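Grinus (gripper comparison)

Grinus is an open comparison of hand-held grippers, the kind a person carries around by the handle while learning, or teaching, how a two-finger tool deals with everyday objects. It was started in July by the small workshop Jondberg, which had grown a little tired of choosing fingers by catalog and guesswork, and it has since settled into 2 tracks, one for rigid household goods and one for cloth. The cloth track is the better known of the pair (and, it must be said, the slower one to get through!).

Background

Most gripper tests are done with blocks, cans and other things that keep their shape, and a tool can look wonderful on those and still have a hard time with a sweater. Knitwear stretches, bunches up and slides away under a fingertip, so Grinus asks for garments on ordinary beds and mats, in ordinary rooms, with the folds left however they happen to fall. 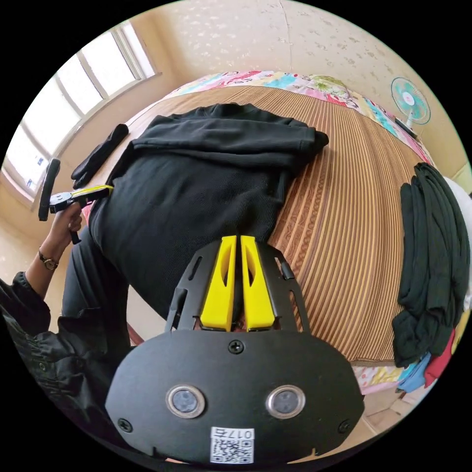 Why are hollowed fingers often chosen for cloth?
A finger with a recess or slot can bend a little around what it holds, which spreads the squeeze over a wider patch of fabric and makes it easier to keep hold of a thick fold without pulling the threads.

Method

Each gripper in the cloth track is given 102 attempts, shared out among knitted, woven and padded items. The person holding it comes in low, closes the fingers on a single fold, lifts, and waits a moment before setting the garment down again. A grasp at the hem and a grasp in the middle of the heap are scored separately, and that small decision took a surprising amount of friendly arguing to reach. Ribbed knits are usually saved for the second half, after the operator's hand has warmed up to the tool.

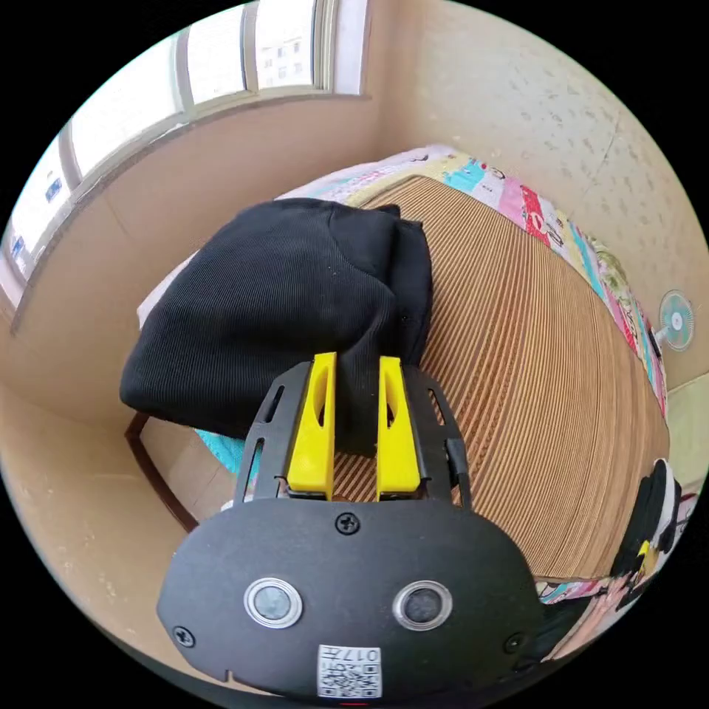
Grippers compared

The first round set the Baudry, a stiff parallel gripper with flat pads, against the Luka, which has softer fingers and a lighter spring. The Baudry was steady and predictable on jeans and towels, and operators liked how plainly it told them when it had closed. The Luka did better with sweaters, holding its fold in 80 of its attempts, though it tired the thumb sooner and was a bit fussy about the angle of approach. Neither was named a winner, and Grinus still keeps their results side by side so that readers can weigh them for their own kind of laundry.

Views from the tool

Wide-angle views taken from the gripper itself are kept with the scores. They bend the straight lines of a room a good deal, but they take in the fingers and a generous stretch of the bed together, and reviewers find that handy when they want to see how a garment was lying in relation to the fingertips. 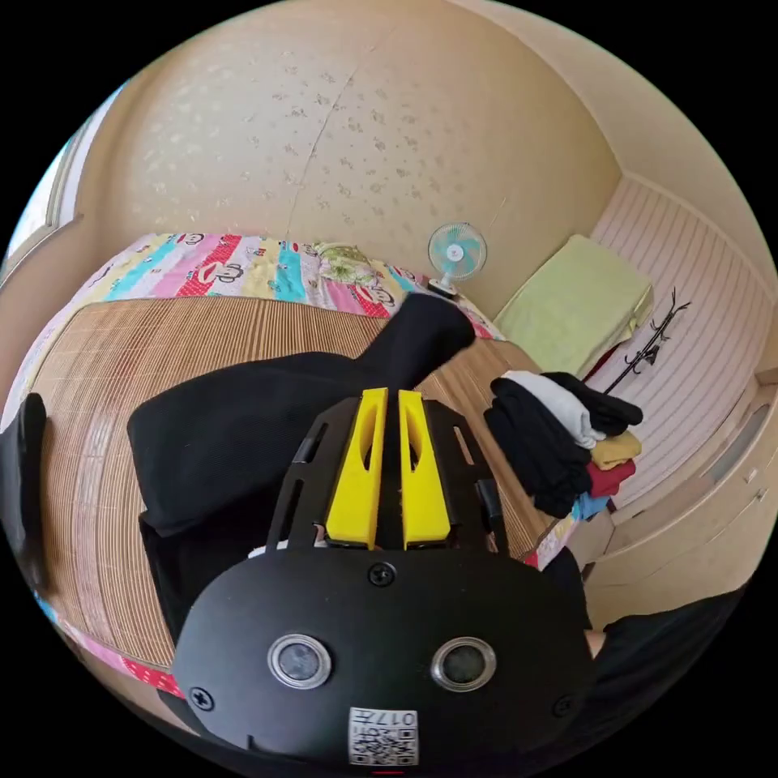
Reviewers go through the views one garment at a time and mark any grasp they would have scored differently, and those marks are passed back to the operator before the table is updated. Sleeves cause the most disagreement by far, being easy to pick up and hard to place, and a longer set of notes on them was added on 2/29/24. Roughly 2 pages of it deal with cuffs alone.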